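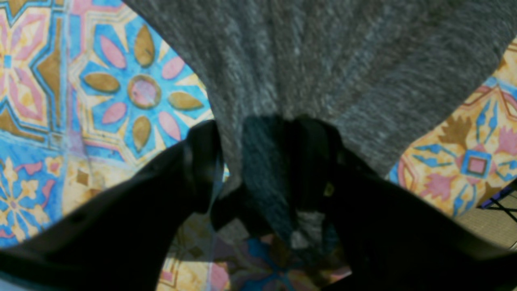 Last modified: 9 September 2020

Clonder: grasp point selection for cloth
Project report, Prulwood Robotics Lab

3. Perception and control

Clonder picks a grasp point on a garment from the wrist camera and closes the gripper on it. Our first version separated cloth from background by color. It worked on a plain table and failed on the patterned surface, where the blue and pink tiles broke the mask into pieces. Gray fabric has little color of its own, so we switched to a small segmentation network trained on 369 labeled wrist images.

The planner takes the mask, looks for folds, and scores each candidate by how well the two fingers can close across it. Folds that run down between the fingers score highest. The fingers are black and always in view, so we mask them out with a fixed template.

We ran 215 grasp attempts with the final version. The cloth was still held after the lift in 191. Most failures came from the depth estimate being too high, so the fingers closed above the fold.

The control loop waits 100 ms after closing before it lifts. Shorter waits made thin cloth slip. We did not test towels.

Code is in the Masanja repository, under planner/cloth.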